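The long way round to a pair of hands

The shared workshop in Steldale sits behind a tyre shop, and on a Wednesday night in winter you can find it by the light under the roller door. Inside there's a kettle, a drill press older than most of the members, and a bench at the back where a pair of hand-held grippers has slowly been taking over everybody's shelf space since June.

They go by the name of Effiong, after the label on the drawer where the first parts were kept. You hold one in each hand, squeeze, and the fingers close. The idea is that a person does an ordinary chore with them while a camera looks on, and a robot arm can learn the same chore later from the recordings. It's a lovely notion, and it has used up an astonishing number of small screws!

The fingers are all linkages, with slots cut out to save weight and a textured blue pad at each tip. The pads were the hard part. The first lot were too smooth and the second lot too stiff, and the members will happily tell you about both over a biscuit. Every pivot had to be reamed by hand so the bars would swing freely without going sloppy, and that job alone swallowed 96 evenings' worth of good intentions (the logbook is kinder, but the logbook was filled in afterwards).

Sooner or later, though, a tool like this has to leave the bench and go to somebody's kitchen, down on the tiles with a basin of water and the shopping still in its boxes.

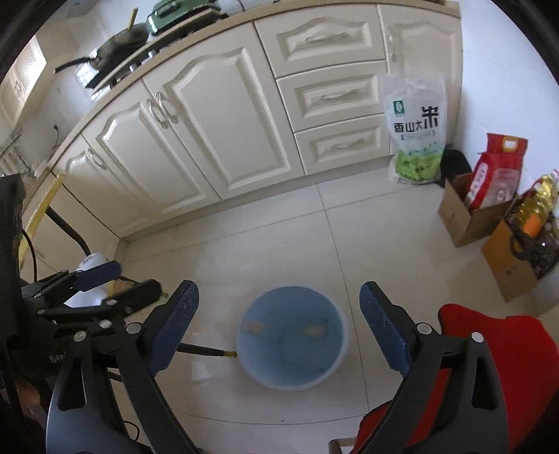
What a kitchen asks for

Water is a fussy thing to work around. A block on a bench stays where you left it, but anything in a basin can drift, turn over or slide away from the pads just as you squeeze. Glossy floors throw back the light as well, and the cameras don't care for that one bit.

The group keeps its recordings on a home server called Stodeck, which lives under the stairs and hums. There are 414 clips on it so far, and the aim is to have another 200 before anyone tries them on the arm. The arm itself is still clamped to the bench with a Clasport vice, waiting for a new shoulder bearing and wearing a tea towel to keep the dust off.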